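Wernico Opens Key-Cutting Counter in Drultumdale, Finally

Wernico, the locksmith that has spent years telling Drultumdale residents to drive to Pruitt for a spare key, has opened a counter of its own on the town's main street. The drive to Pruitt, we are told, was lovely in spring and terrible otherwise.
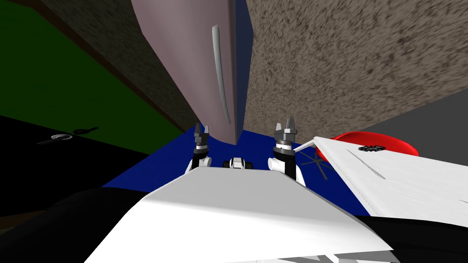

DRULTUMDALE, December 21, 2025 – The new shop keeps 908 key blanks on the wall and two locksmiths behind the counter, both of whom answer the phone. It will cut house, padlock and mailbox keys while you wait, and rekey locks for landlords who have lost track of who has what.

"People bring us a bent key and ask for an exact copy," said branch manager Nafula Mussa. "We try to talk them out of it."

Wernico will also service the Zedley line of door locks, of which it has fitted nearly 2,000. After-hours lockout calls begin in April. Until then, please check your pockets.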